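Tapis de travail Koteo, format moyen : trois mois sous une pince
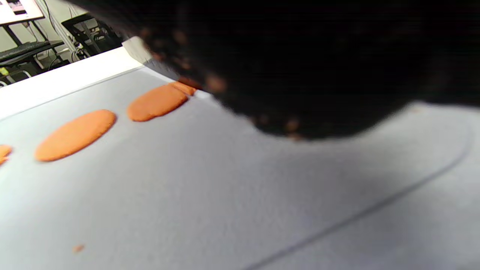
Palets orange en rang sur le tapis gris, et des miettes jusque sur le bord du doigt.

J'ai acheté le tapis Koteo pour une raison peu glorieuse : l'ancien était devenu collant. Notre poste sert à régler une pince sur des matières molles, avec de la pâte à modeler le plus souvent, et la pâte à modeler a ceci de commun avec les paillettes qu'on en retrouve dans des endroits où elle n'a jamais été invitée. Le fabricant promet une surface « neutre, stable et facile à vivre ». Trois adjectifs que j'aimerais pouvoir appliquer à la pince.

La pose d'abord. Le tapis arrive roulé, et il tient à le rester. La notice conseille une nuit à plat sous des livres. J'ai compté deux nuits et le manuel complet de la baie de commande, qui aura enfin servi à quelque chose. Une fois détendu, il ne bouge plus. Je l'ai calé contre le bord de la table, puis j'ai refait l'origine du repère au palpeur, parce que son épaisseur n'est pas celle de l'ancien. Si vous sautez cette étape, le doigt descend trop bas et vous imprimez dans la pâte une très jolie empreinte de caoutchouc.

Le gris est réussi. Mat, sans reflet sous les plafonniers, il laisse la couleur des pièces bien se détacher et le seuillage de la vision n'a presque plus besoin de moi. Sur l'ancien, qui était vert et brillant, je reprenais l'exposition dès qu'un nuage passait sur Grernach, autant dire toute la journée.

Pour les essais, je forme des palets plats, je les aligne avec un petit intervalle et je lance le programme de prise. Le mien enchaîne 77 cycles avant de demander un nettoyage, valeur choisie à l'usage. Au-delà, les miettes collées aux doigts finissent par retomber, et la caméra, consciencieuse, les signale comme des pièces. J'ai vu la machine viser une miette avec un sérieux admirable.

Mon entretien, pour ceux qui voudraient le copier : arrêt complet, doigts ouverts, brosse souple sur les bords, puis un chiffon à peine humide. Pas d'alcool sur le revêtement des doigts, il blanchit. Sur le tapis, une boule de pâte fraîche roulée à la main ramasse mieux les restes que la lingette fournie — laquelle étale. Je contrôle l'ouverture de la pince le mercredi, avec une cale de 16 mm, et je note la dérive dans un tableur qui n'intéresse que moi.

Ce que j'aime moins. Les coins rebiquent un peu quand le local chauffe. La notice annonce une résistance jusqu'à 500 passages de brosse, formule courageuse dont j'ignore comment on la vérifie. Et le tapis n'a aucun repère de centrage, alors que le Hudedham de l'atelier voisin en propose, en plus d'une odeur de pneu tenace. J'ai ajouté les miens au crayon gras, ils s'effacent à chaque nettoyage et je les retrace.

Côté usure, mon compteur affiche 1472 prises depuis la pose et la surface ne marque pas. La pince, elle, a déjà eu droit à un jeu de doigts neufs.

Note : quatre étoiles sur cinq. Je rachèterai le même, en commandant cette fois la version livrée à plat, malgré des frais de port de piano.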